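Bedroom cell (Skernow)

The bedroom cell at Skernow is a robot work cell used for bed-making and garment handling trials. It is built around a two-armed robot with a camera at the head and a small camera at the wrist. The cell was laid out by Busisiwe Engelbrecht to the Drelen room plan and is numbered 115 in the site register.

Setup

Before a run, the duvet is spread over the bed and the garments are laid on top of it. Both grippers start low and clear of the cloth.
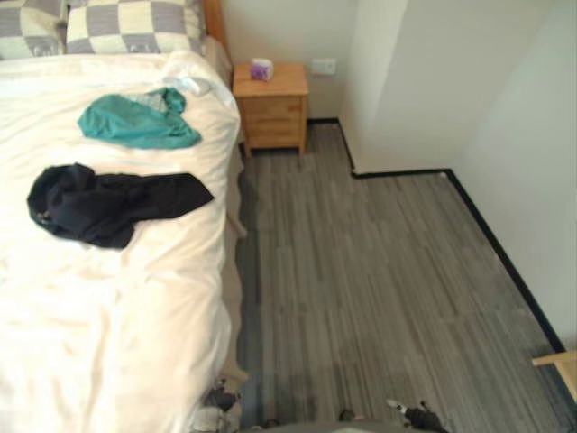

Starting positions are stored under program 54. A new position is saved only after the arms have been stepped through it at low speed.

Duvet work is done one arm at a time. The feet are set on the carpet facing the bed, and arm cables are left enough slack to follow the joints.

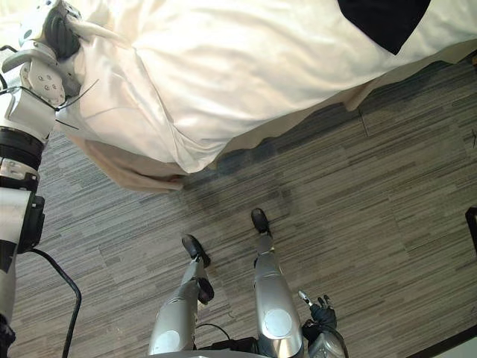
Upkeep

Rubber boots collect dust and lint between the ribs. They are wiped with a dry cloth after every 2 shifts and checked for splits at the collar - a split boot is replaced whole.
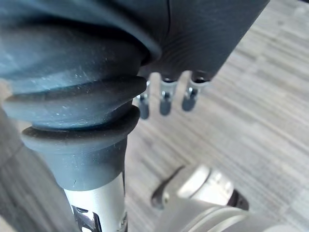 Boots are supplied by Catterall as part 451. Grease is kept off the rubber, and pivots are cleaned with a soft brush.

Floor cables are checked last. Any cable lying across the walking path is moved toward the wall before the robot is driven.
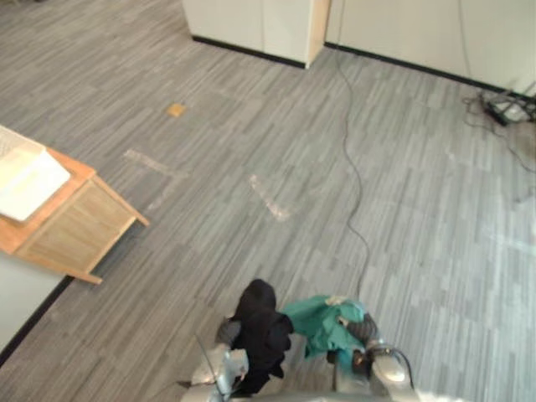 Black and teal-green cloths held in the grippers, with a power cable on the carpet.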